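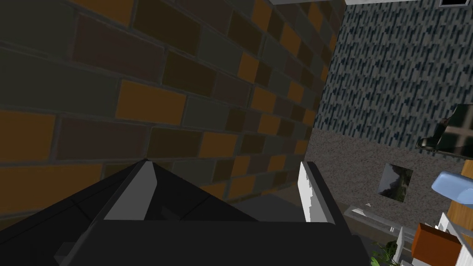

Renata Espinoza wrote to us after the February open day to ask whether the rooms she saw at the Skikholm table could be had at home, and whether she would need a robot of her own to use them. Yes to the first, Renata, and no to the second! Everything is simulated, gripper included, and your kind note is the reason this README got finished at all.

What you get

The Leiva open day set holds 500 rendered clips from the wrist view of a two-finger gripper, recorded while visitors took turns steering it through our simulated rooms. There are 5 rooms, and we had a lovely time dressing them – brick, speckled floors, a bit of greenery, whatever we felt like that week. Each visitor had 90 seconds at the controls, and a good many went straight back to the end of the line for another go.

Folders

clips/ – the rendered video, sorted by room
actions/ – gripper commands, one file per clip
notes/ – what visitors told us afterward, shared with their permission

Known problems

Room 3 has a lighting bug that makes the walls flicker in a handful of clips. We left them in. The colors and textures are mixed freely, so please don't treat them as a guide to real homes.

If you use the set, a line of thanks to the Leiva team at Skikholm would make us very happy, and corrections are welcome in the issue tracker.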